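A morning at the Jotumico glassworks, Iststead

Mar 25, 2020

I'd been meaning to go to the Jotumico open day for years, and I finally made it last May (yes, I know, it's taken me this long to type it up!). The works sits behind the old goods yard in Iststead, and if you come on the 87 bus from Trarerstead it drops you practically at the gate. Tickets were a very fair £20 with a cup of tea and a bun thrown in. It was a good bun, too.

The hot shop

We started with the furnaces, and oh my goodness, the heat. You stand behind a rail while they gather the glass and blow it, and it all goes so quickly that I kept missing the clever bit. There was a lad next to me, six or seven years old, who asked if they ever drop one. They do, apparently, and it goes back in the pot.

The colour room

Upstairs it's much quieter and cooler. They keep sample pieces up here, 144 shades altogether, all with numbers instead of names, which seems a shame when there's so much fun to be had naming a colour. I spent ages over the greens and blues. My favourites were the very palest ones, the sort of mint you'd get in an old-fashioned ice cream parlour.

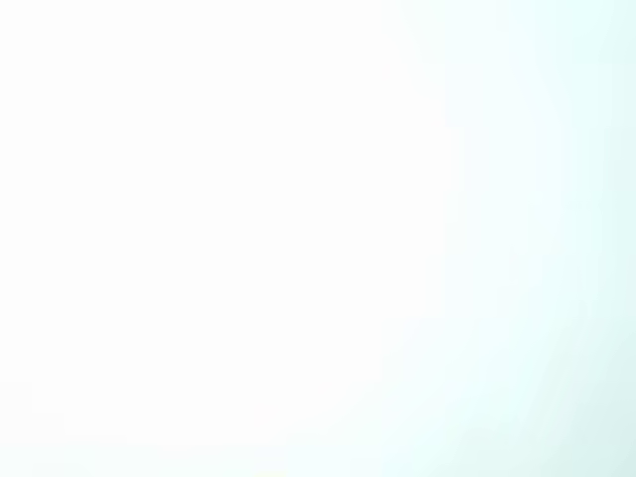 Pale cyan fading away into white, with one bright curve sweeping through it – I could have that on my bathroom wall quite happily.

The shop and getting home

You come out through the shop, of course. Seconds are on the bottom shelves, so do bend down and have a rummage. I bought a little green dish for my sister and then went back for another one for me. The big bowls from the Pickering range were lovely but £216 each, and I'd only have put keys in it.

Parking is tight if you're driving, and the stairs to the colour room are steep with no lift, so ring ahead if that's a worry. Wear flat shoes, and leave the big coat in the car as the hot shop is no place for wool. I missed the engraving talk because I was still dithering over dishes, so I'll be booking that one first next time!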